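# Avwood shared kitchen – monthly meeting, May

Started 6:30 p.m. in the upstairs kitchen. Minutes of the last meeting accepted with no changes. 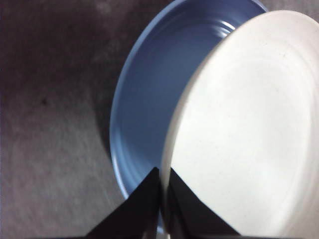

Item 2: blue glazed dish and white plate.

**1. Money.** The kitchen fund stands at $3,917. The Pusley invoice for shelf brackets has been paid. Nothing else outstanding.

**2. Dishes.** Long talk on whether to keep mixed colors or go to all white. Two members want all white so that replacements are easy to find. Others like the blue and see no need to get rid of dishes in good shape. Agreed to keep both, but blue and white go in separate stacks. Wide plates are not to be stacked on top of the shallow dishes – they tip.

Yazzie has offered 14 white dinner plates from its closed lunchroom for $80 the lot. Approved, subject to a look at them first. Any with chips on the rim will be turned down.

**3. Cabinet by the sink.** Lower shelf still sags. Plates move to the drawer unit until the new brackets are in. Labels to be redone after that.

**4. Dishwasher.** Grumo service visit was put off again. Ask for a morning slot. Until then, scrape and rinse before loading, and leave the top rack for cups.

**5. Other.** Dish towels: bring your own this month. The lost baking tray has not turned up.

Closed 7:40 p.m. Next meeting in the same room, same time. Brackets and labels carried over.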